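Re: [neltside-fixers] What do you all keep your odds and ends in?

From: Adanech Mersha
To: the Neltside fixers list

5 shares | 172 comments

Hello everyone, and a special hello to Bushra, whose message I have been meaning to answer for longer than I'd like to admit (it has been one of those months, and then my sister came to stay and wanted to see everything in Dirkville, including the parts of Dirkville I had never wanted to see myself).

Bushra Mughal wrote:

> Dear all,
>
> I've finally cleared the corner by the window and I have room
> for one good table, and now I'm stuck on what to put on it.
> At the moment all my loose parts live in shoe boxes and two
> ice cream tubs. The shoe boxes have gone soft at the corners
> and anything with a sharp edge pokes straight through.
>
> What are people using? I've looked at the little drawer
> cabinets, but half of what I save won't fit in a drawer that
> size. I have bends and elbows and collars off vacuum hoses,
> brackets of every kind, a whole family of knobs. I'd like
> something open that I can see into. Plastic or metal? Deep or
> shallow? And does anyone fix theirs down, or do you let them
> slide around?
>
> Oleksandra says I should throw most of it out. I am not
> asking about that!
>
> Bushra

Bushra, please don't throw most of it out. Throw some of it out, maybe, the things that are cracked through or that you have three of already, but I have lost count of the times somebody on this list has written in asking for a collar or a bracket and one of us has had the very thing sitting in a box.

I'll tell you what I settled on, and you can take or leave it. I went through the shoe box years too, and then the drawer cabinet years, and the cabinet is still on my wall full of screws, where it does very well. It's the medium things that beat it. A hose elbow is mostly air, you can't fold it, and it takes up a whole drawer and then the drawer won't shut. So for anything bigger than my thumb I went over to open metal bins, the rectangular kind with sloping sides, set right on the tabletop, one in front of the other.

The sloping sides matter more than I thought they would. In a straight-sided box the small pieces run into the corner and stay there, and you end up chasing a washer around with one fingernail. With a slope you can bring a thing up the side with your fingertips and it comes along nicely. I also like that I can tip my head and see the whole floor of the bin without lifting anything out of it. 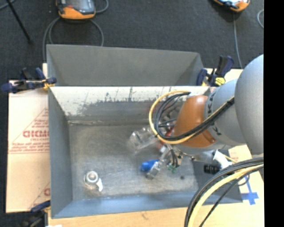
Neltside Fixers Digest, Vol. 5, Issue 172

You'll notice the floor is pretty well scuffed, and I wouldn't let that put you off. Mine at home look the same or worse. Bare metal that has had brackets dragged across it for a good while goes brownish and streaky with shiny spots in between, and it doesn't hurt a thing. I tried lining one of my bins with a scrap of felt once. It looked very smart for a week, and then it filled up with grit and little curls of copper, and I peeled it out and have gone bare ever since. Kidus uses a piece of old rubber mat in his and is happy with it, so I suppose it depends on how much the rattle bothers you. He has an apartment and a downstairs neighbor.

The other thing I'd point out is how many pieces you can pick out in there. A small bracket, a pale gray cylinder, that curved white piece with the black ribbed fitting near it, and a bit of blue, among others. That's a nice way to work from a bin, and I wish I were better at it! When you only put in what belongs to the job in hand, you can tell at a glance what you've got. The second bin behind is a great help with this, if you keep it for one purpose. My own rule is front bin for today, back bin for "don't know yet." Once the back one is full I make a pot of tea and go through it, and everything gets a home or goes in the trash. Tsion Gebremichael taught me that, years ago, when we were both taking apart the same model of floor sweeper on opposite sides of town and calling each other every evening to compare leftovers.

On whether to fix them down: yes, I would. These are fixed to the tabletop and I've done the same. I resisted for a long time, thinking I'd want to carry them about, and I carried them about exactly twice. A bin that stays put lets you reach in without looking and without holding on to the rim with your other hand. If you can't bear to drill your new table, a strip of wood along the front and one along the back will stop most of the sliding. I had that arrangement for one winter. It collected crumbs, but it held.

Plastic or metal, you asked. I have both. The plastic ones are lighter and cheaper, and I keep them for knobs and anything with a finish I care about. Anything heavy or greasy goes in metal, which I can wipe out with a rag and a drop of dish soap. A plastic one I left on the sill went brittle and split all down one side in December, just from my leaning on it. Perhaps it was an old one. Still, you did say your table is going by the window.

As for depth, I'd stay on the shallow side. If a bin comes past your wrist, the bottom layer becomes a museum. I know because I have one of those as well, under the bench, and when I emptied it in the spring I found my own measuring tape, the one I accused Oleksandra of walking off with. (Sorry again, Oleksandra.)

One more small suggestion and then I'll let you go. With your bends and elbows, try sorting them by the opening and not by the machine they came off. I had mine all labeled by make for ages, and then I'd need something to fit a certain hose and have to look in every single bag. Now I keep a stub of each size of hose on a string by the table and just try things on until one fits. It's quicker, and quite satisfying too.

If you'd like to come over and try reaching into mine before you buy anything, you'd be very welcome. I'm home most afternoons after two. Bring the family of knobs, I'm short a brown one for a radio and would happily trade you a couple of brackets for it.

Warmly,
Adanech

P.S. Kidus, do you still have that spare bin you mentioned, the one with the bent lip? It might do for Bushra if she doesn't mind taking a mallet to it.

172 comments | Share (5)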